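June 23, 2022
Notebook, retail bench. Flarkard hook-picking kit, trial under the Wuvstead offer

Started from the fixture side again. The offer from Flarkard covers the picking software, the wrist camera mounts and a set of taught motions for peg hooks. Arms and grippers are not part of it. The price holds until November, so the question for us is whether the taught motions are worth paying for or whether we go on writing our own.

Kit number on the case is 2611. Firmware was already current, no update done. Hand-eye calibration took 15 minutes following their sheet. Step four of the sheet refers to a menu that has been renamed, and I lost time looking for it. Wrote the new name in pencil on our copy. 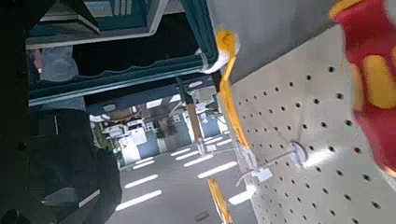 Hook finding is the part they push in the brochure. It wants the plate and the tip of the hook both in view before it will commit to an approach. When it only has the tip it stops and asks for another look, and you set how many looks it gets before it gives up. Default is too low for us. I raised it and saved the profile as Altadar so it doesn't overwrite the shop default.

Approach speed left at 40 percent for the whole session. I tried 90 once with no goods on the hook and did not like how late it braked. Not repeating that until Flarkard says what the stopping margin is supposed to be.

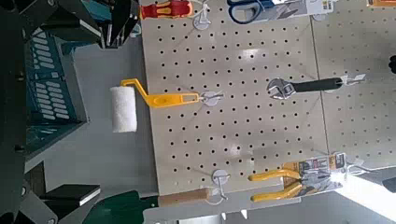 Their item list has three classes: carded, bare handle, and other. "Other" falls back to a plain pinch at the center of whatever it segments, and that's a poor choice for anything with its weight at one end. Baidoo's package, which we looked at last year, let you mark the grasp point by hand on a still. I miss that. Asked Flarkard if it can be added, no answer yet.

Logging is good. Every attempt gets its own folder with the camera stream, joint states and the class it picked. Folder names are sensible. Export to our own format needed a short script, saved with the other converters. 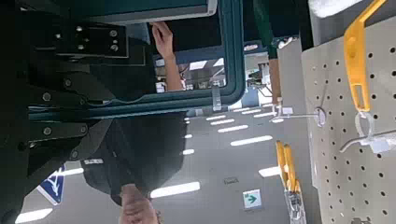
Camera orientation has to be set per wrist in the config. The setting is called "roll" on one page and "mount angle" on another, and they have opposite signs. Check this first if the approach goes the wrong way. Cable clip on the wrist mount is weak, would replace it with ours.
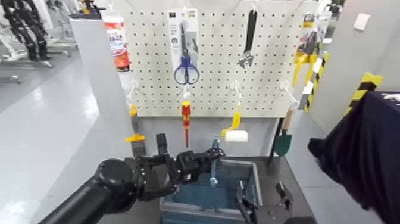

Place motions are sold as a separate add-on, but the trial license includes them. You teach a drop zone by its four corners and give a release height. The release height is one number for every item, and I think it should be per class. A tool held upright over the blue bin with its shaft already down inside wants a different height from a carded pair of scissors. For now the only way around it is a second drop zone on the same corners, which the software allows but complains about each time it loads.

To do:
Ask Flarkard about stopping margin and per-class release height in one message.
Get the add-on price in writing.
Copy the Altadar profile to the second controller.
Rerun calibration from a cold start and note the residuals, forgot to this time.
Return date for the case is on the Wuvstead paperwork, check it.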